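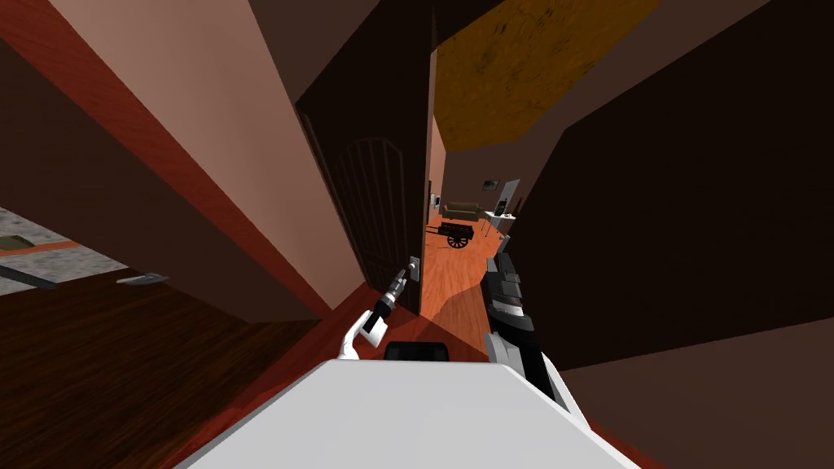
Flunton renters get more time on door repairs

Renters in Flunton will have until the end of December to ask for free repairs to interior doors and locks under the town's home upkeep program. The deadline had been set for Friday.

The program has taken 3,111 requests since it opened. Most are for doors that stick, worn latches and loose hinges in older apartment buildings. The town set aside money for 4,000 homes and says the remaining places will go to renters in the order they apply.

Chaudhry, the firm hired to do the work, has added a second crew on the east side. Visits usually take less than 2 hours. Tenants must be home, and an adult has to sign the work slip before the crew leaves.

Buildings with more than 40 units are not covered. Their owners remain responsible for all repairs under the town housing code.
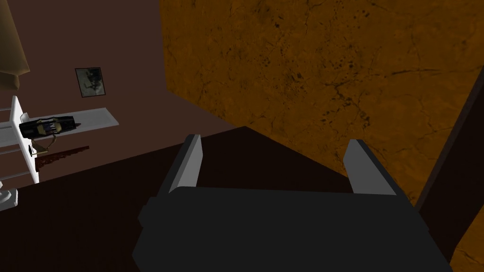
How to apply

Forms are available at the Flunton town office and at the Trollus Street library. Renters need to bring a copy of their lease and a phone number where they can be reached during the day. Landlords do not have to give permission for repairs, but they will get a notice by mail once a visit is booked.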